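Small rental kitchen, one outlet, should I buy induction or normal electric plate?

Asked in Home and Kitchen, March

Hello everybody. I moved to a furnished room in Irnier and the kitchen has only a sink, a fridge and one double outlet. The landlord, Mr. Hollmann, does not allow gas. I want to buy a portable cooktop and I cannot decide between induction and the normal type with a hot plate. I cook for one person, mostly rice, soup and eggs. I have two pots from my mother and they are aluminum, I think. My counter space is small also. My daughter has a toy one and it is the layout I would like, with the panel flat and the buttons left and right of the display:
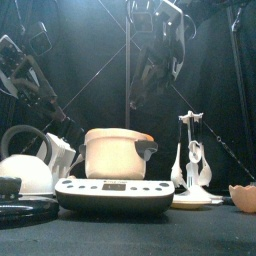

The toy cooktop. Small gray buttons on both sides of the display.

In the shop I saw the Vundo single plate and the Vorent induction, the Vorent is more expensive. Is it worth it? And can I run it together with the fridge on the same outlet?

Answer by Till Seidel (accepted, 14 votes)

First check your pots. Take a magnet from the fridge door and hold it on the bottom. If it sticks well, the pot will work on induction. If it does not stick, it will not, and pure aluminum never does. So you must add the price of at least one new pot to the price of the cooktop.

For rice and soup both types are fine. I had a hot plate for 3 years and the main problem was that it stays hot a long time after you turn it off. The rice was always burning on the bottom until I learned to take the pot away 10 minutes early. With induction the heat stops at once, only the glass stays warm from the pot.

About the outlet: please do not put the fridge and the cooktop on the same extension cord. A double outlet in the wall is usually one circuit, so look at the label under the cooktop for the watts and ask Mr. Hollmann which fuse you have. If it trips, use a lower setting.

For the counter, measure before you buy. You need the place of the cooktop and also a free place next to it where you can put down a hot pot. I like to keep everything in one line along the back.

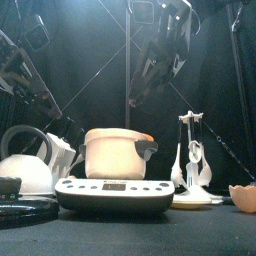

White and cream kitchen things in a row.

Answer by guest672 (2 votes)

Induction. Aluminum pots you can give away.

Answer by mirel_k (5 votes)

I would take the cheap plate if you stay less than one year. Some induction models make a high sound, my neighbor heard mine through the wall. Also the fan continues after cooking, this is normal, do not pull the plug immediately. Cleaning is easier with the glass, this I must say. On my old plate the milk burned in the ring and it never came out, I tried vinegar and baking soda and a steel sponge.

Comment from the asker: Thank you, the magnet does not stick. I will look for a used pot first.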